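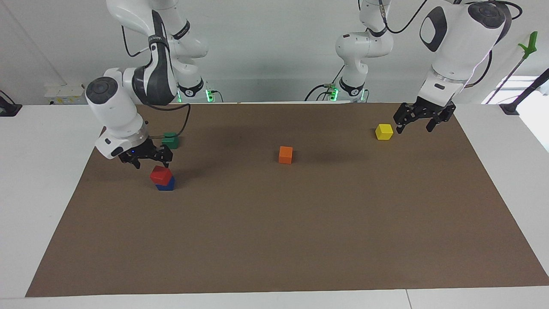 Start with two cubes and don't let anyone touch a third until the first two stay put. A reader who signs as Ilden left that under my last club post, and went on to say that their own group lost a whole term to trying for a tall tower too early. I read it to the students at the next meeting. They didn't love it, but we did what it said.

So this month was stacking. Each pair of students gets the two-arm station for one session, with the brown paper down and the five cubes on it: red, blue, green, orange, yellow. The job is to put the red cube on the blue one and back the arm off. Once a pair can do that reliably, they can start using both arms. I set "reliably" at 17 good stacks out of 20 tries, which caused an argument that took up most of one afternoon. The number stayed.

We have two programs going at the moment. Prarnach is the older one and was written by last year's students. It moves slowly and stops at every waypoint. Negi is the new one, and it blends the moves together so the arm doesn't pause on the way down. Negi is faster by a lot. It also drops the red cube at an angle more often, and a rotated cube is a poor base for anything you want to put on it later. The students think the gripper is opening while the wrist is still finishing its turn. I think they're right, but I asked them to show it in the log before they change the code.

The log is the part I've been pushing hardest. Every try gets a line: which program, which arm, which cube, and what happened. We passed 200 lines in September. Some of the early ones just say "bad," and those are no use to us now. The later ones are much better. One pair started writing which corner hung over the edge, and the rest picked it up from them.

A few things I would do the same way again:

Keep the paper. Bare white tabletop gave our color detection trouble with the yellow cube. Brown paper fixed it for the cost of a roll. It wrinkles after a while and we swap it.

Run at low speed for the first 100 tries. I had us at full speed too soon last year and we spent more time resetting than stacking.

Let the students write the start positions themselves. Mine were tidy and too easy. Theirs put the cubes close together, and that showed us the fingers need more room than we had planned for.

What I would change is the schedule. A session of one hour is too short when setup takes a good part of it. From next month we'll have 4 long sessions in place of the weekly short ones, and a pair that isn't on the arms will work on the log or on their slides for Furno, the spring meet we go to.

Furno has a stacking event this time, three cubes high, any color order. We haven't done three yet. One pair wants to hold the blue cube steady with one arm while the other arm places the red - I've said they can try it after they make their 17. They were at 15 when we packed up, both misses in a row near the end, and they want to rerun the whole set with Prarnach.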